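23 February 2019

Planner is finally not dumb. Well, less dumb. Spent most of the day on the two-arm collision stuff and I think I see where the time was going.

Short version - every time arm A replanned, it was checking against the *whole* swept path of arm B, even the bits B had already driven through. So of course it refused to go anywhere. Log had 1516 plan requests and 1061 came back rejected. Embarassing number.

Fix was Savvas's idea, I just typed it in:

- trim B's path to "now plus 80 steps"
- pad the elbow more than the other links
- only recheck on a timer, not on every joint message

That last one broke the queue for an hour. My fault, had the timer in the wrong thread. Moved it, fine now.

Still to do: the basket. Perception hands the planner one solid box for it, so reaching inside counts as a crash. Theano wants a proper mesh, I want to fake it with five flat boxes and go home. Also the bottle pose flips end for end sometimes, neck becomes base. Need a prior on the taper or somthing. 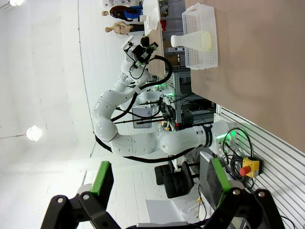
*Wrist cam view, bottle in the basket, other arm in the middle.*

Branch is called torholm-trim if you're on the Drakos repo. Don't merge it yet, 12 tests still red and I haven't looked at why.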